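Open day safety check, hand-held gripper demonstration, Drumon hall, February
Checked by: Cecilia Dramani

1. Finger pads and screws — OK. Pinch warning to be read aloud before each group.

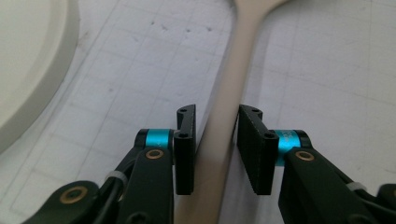

2. Group size — maximum 8 visitors. Please do not let them lean on the rails.

3. Cables along the forearm — OK, but check again after lunch. 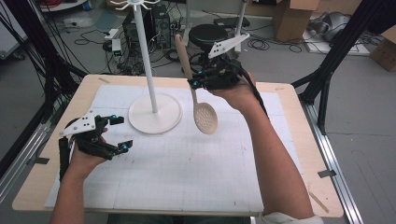
4. Floor cables — NOT OK. They must be covered before 2 pm.

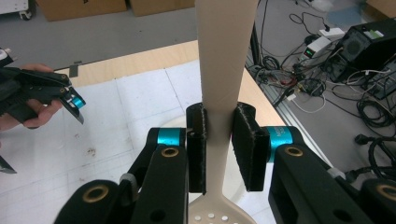
5. Cardboard boxes on floor — move to the Tindall store.

6. Table paper — smudges only, accepted.
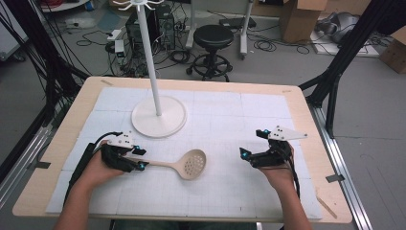 7. Stool — keep out of the walking way. Sze-wing Cheng will sign for this point.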